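How to Pack a Takeaway Drink So It Travels

Most spills happen between the counter and the car. The steps are the same for coffee, iced tea or a small shake, and they work with any paper cup that has a plastic lid.

What you need

A paper cup and the lid sold for it
A straw, if the drink calls for one
Paper napkins
A cardboard carrier or a small box with straight sides

Step 1. Match the lid to the cup

Lids from different makers rarely fit each other, even when the size on the sleeve is the same. We buy cups and lids together from Clatard. If you have leftover Burkon lids, try one on an empty cup first and tug at the rim.

Step 2. Fill below the rim

Leave half an inch free for a flat lid. A domed lid gives you a little more room, but the liquid should still stop below the paper edge. Let foam settle for 20 seconds before you top up.

Step 3. Press the lid on

Set the cup on a flat table and wipe the rim dry. Press down at one point, then work around with your thumb until you are back where you began. Hold the cup low, near the base, so the sides don't buckle.

Step 4. Add the straw last

Push the straw through after the lid is seated. Putting it in first tends to lift one side of the lid. A short cup needs a short straw, and one that stands a few inches above the lid is easy to knock in a bag. 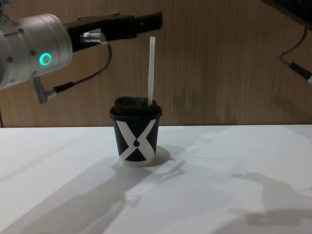
Paper straws soften, so pack them separately if the trip is longer than 20 minutes. Plastic ones can stay in.

Step 5. Load the carrier

Put full cups in opposite corners to balance the weight. If a cup sits loose, fold a napkin and tuck it down the side. Keep hot and cold drinks in separate carriers.

Storing spare cups

Keep them upside down in their sleeve, away from the sink. A case of 336 fits on one deep shelf.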